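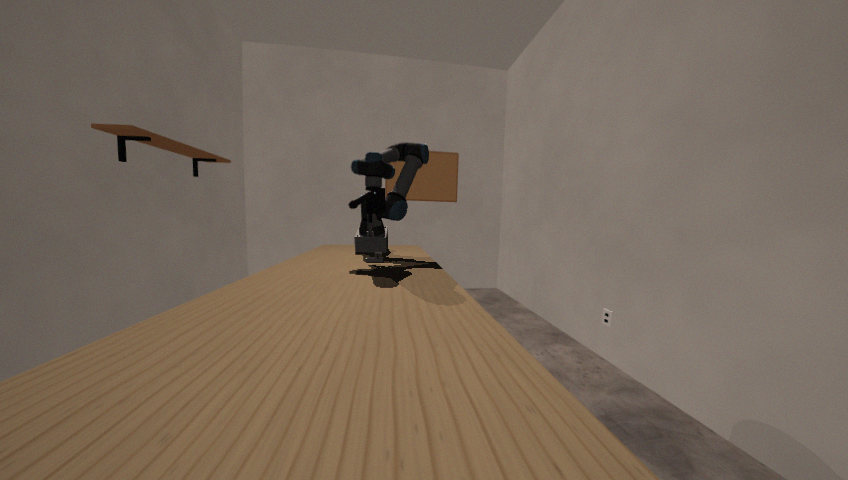

Humley museum opens wartime training aircraft display in June

The Humley Aviation Museum will open a new display in June on the Toivonen T.18, a twin-engine trainer used to teach navigators and wireless operators during the Second World War.

The centre of the display is the forward fuselage of airframe 741, which was recovered from a farm at Plullus and has spent 10 years in the museum's workshop. It is one of 2 surviving sections of the type. The other is held in storage and is not on public view.

The T.18 had a welded steel tube frame covered in plywood and fabric. It carried a pilot, an instructor and up to three trainees. Airframe 741 served with the training school at Kuvier, was struck off charge after a heavy landing, and was sold to a grain farmer who used the cabin as a tool shed.

"Most of the steel was sound, but the woodwork was gone from the floor down," said Divya Varghese, curator of aircraft at the museum. "We kept every original part we could and marked the new ones, so visitors can tell which is which. The navigator's table is a replacement. The seat frames are original."

The display also includes 18 logbooks lent by families of former Kuvier trainees, a restored drift sight, and a set of maintenance manuals with handwritten corrections in the margins. Copies of selected logbook pages can be read at the desk beside the fuselage.

The cabin will be open to visitors in small groups each afternoon from 2 p.m. Children must be with an adult. The step into the cabin is high, and a ground-level viewing panel has been fitted on the port side.

Entry is included in general museum admission. School groups should book ahead through the front office.

Media contact: Divya Varghese, Humley Aviation Museum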